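What Is Inside a Desktop Computer?

A desktop computer is mostly a metal box with parts bolted and clipped into it. The box is called the case, or the chassis (say it CHASS-ee). If you take the side off, you can see that every part has its own place and its own job.

The motherboard

The motherboard is the big flat board, and it is often green. All the other parts connect to it, either by plugging straight in or by a cable. Thin lines of copper run through the board and carry signals from one part to another. The copper lines work like roads.

The processor

The processor is also called the CPU. It is a small square chip that follows instructions, one after another, very fast. It sits in a square holder on the motherboard called a socket. The socket has a metal lever. You lift the lever to put the chip in and push it down to lock the chip in place. Many sockets have tiny pins, and they bend easily, so people never touch them with their fingers.

The memory

Memory comes on long, thin circuit boards that stand up in slots. It holds the things the computer is working on right now. If you have a drawing open and the power goes out before you save, the drawing was only in memory, and it is gone. At each end of a memory slot there is usually a small latch that holds the board in.

The hard drive

The hard drive keeps your files when the computer is off. Inside its metal shell are one or more shiny disks that spin, and a small arm that reads them. A common size for desktop computers is called 3.5-inch. Some computers use a plastic frame, called a caddy, so the drive can slide in and out without a screwdriver.

The power supply

The power supply is a metal box inside the case. It takes electricity from the wall and changes it into the kind the other parts can use. Its wires come in different colors, such as yellow, black, orange and red. Never open a power supply. It can hold a strong charge even after it is unplugged.

The ports

Ports are the places on the outside where you plug things in. USB ports are for keyboards, mice and many other things. The network port is for the cable that connects to the internet.

Before opening a computer, ask an adult, shut it down and unplug it.

Desktop computer parts, in and out of the case:

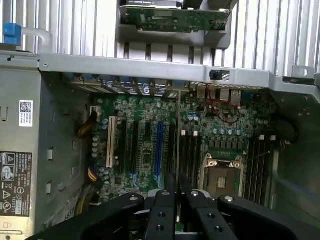
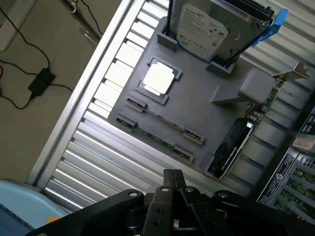
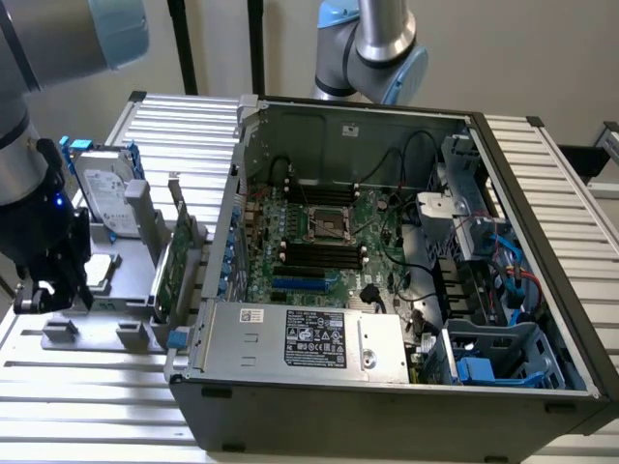
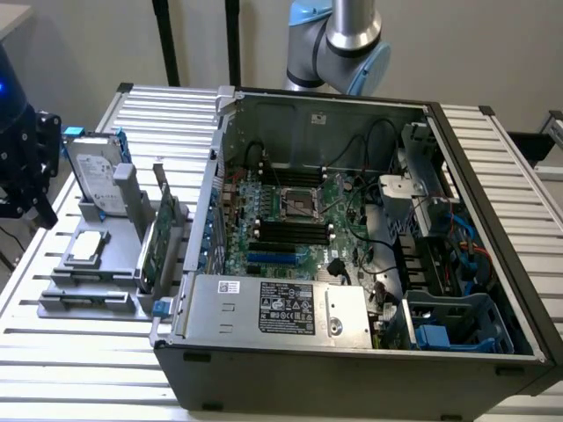

Lilla Szénási wrote to us that her son wanted to know if memory and the hard drive are the same thing, as both of them "remember." She told him memory is like the top of your desk and the hard drive is like the drawer, and asked if we could add a page on why a computer needs both.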